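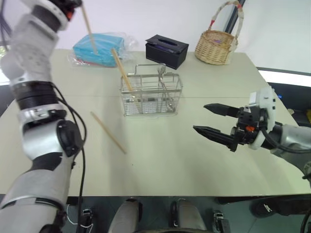
Stonura paper mill open day, December

Back late, writing this up before I forget it all. Sorry for the state of it.

Getting there. Train, then the 99 bus from outside the station, then a walk up a lane with no pavement. The mill website says ten minutes. It isn't ten minutes, not uphill in boots. If you're driving there's a field, muddy, they had someone in a yellow jacket waving people in.

Doors at half nine. Queue already down past the bike shed. £5 on the door, under-twelves free, cash only this year, so two lads in front of me had to go back down to the village. Tea included, mince pie not.

First stop, the rag room. Cold. Long tables, heaps of old cotton sheets and shirts, everything with the buttons cut off. They still make one rag paper a year here, for bookbinders mostly, and the rest is ordinary wood pulp bought in. Our guide was Aaliyah McKinnon, who has worked on the beaters since she left school and talks very fast, which suited me. She passed round a bit of half-beaten stuff, like wet porridge with hairs in. A small boy put it on his head.

Then down the iron stairs to the beater floor. Loud. Ear plugs handed out of a biscuit tin. Number two beater was running, number one was drained so we could look at the bars on the roll. They get reground when the paper starts coming out lumpy, and she can tell from the sound before anyone measures anything. I believed her. Floor is slippery, wear proper shoes, one woman had come in ballet pumps and went round holding the rail the entire way.

Vat room next and my favourite by miles. Warm for a start. Two vatmen, one coucher, sheets coming off the mould one after another with hardly a word between them. Dip, lift, shake one way, shake the other, pass it over. The watermark is sewn on to the mould in fine wire, a little heron, and they had a drawer of old ones open to look at. Crowns, anchors, a very odd fish. Each mould has a number scratched in the corner and the heron one was 3649, no idea if they go up from 1 or if somebody just started high. Forgot to ask.

We all had a go at a sheet. Mine had a hole in it. You get to keep it but it has to dry, so bring something flat to carry it home between, a hardback or two bits of card. I used the programme and it's come out wavy.

The drying loft is up under the roof, up a ladder stair, and you can skip it if you don't like heights. Sheets hung over cow-hair ropes in little bunches (spurs, they call them), shutters half open down both sides. Lovely smell. Wind coming through something rotten. Stayed longer than I should of and missed the start of the marbling demo.

Marbling was in the old stables. Trays of size, ink flicked on with a brush, combed, paper laid down and peeled back. The Simard bindery had the table next to it and were selling offcuts by weight, good stuff, I bought too much. Mumard inks opposite, small bottles, a walnut brown I'm still thinking about. Plamolix were there too with glues and had nobody at their stall when I went past twice, so can't tell you anything there.

Lunch. Soup in the canteen, leek and potato, or a bacon roll from the van. Queue for the roll was silly. Seats ran out by quarter past twelve and people were eating on the loading dock. The guide said 600 through the gate last time and it felt like more than that to me.

Afternoon was the machine hall, and I'll be quick because my notes are. One long paper machine, wet end to dry end, not running, they only start it for orders now. You walk along a gantry beside it. Felt, presses, then the drying cylinders, big as a shed. A retired machine man at the far end had a tray of samples from the years of sugar paper and blotting paper and was happy to talk for as long as anyone stood there. He gave me a sheet of the blue sugar bag. Best thing I brought home.

Short talk at two in the chapel, on the river and the leat and the row over the weir in the 1880s. Interesting but the heating was off and I had wet feet. Left before questions.

Shop. Seconds by the bundle under the counter, you have to ask. Notebooks dear. Postcards of the wheel pit, which was shut for repairs, so I bought one of those instead.

Practical bits
Go early and do the vat room first, the crowd reaches it about eleven
Loos by the gatehouse only
Loft and beater floor no good for prams or wheelchairs, the stables and vat room are flat
Dogs on leads outside, not in the buildings
Last bus down is ten to five and it doesn't wait

Would go again. Want to see the wheel pit when it's open, and have another try at a sheet without a hole it it.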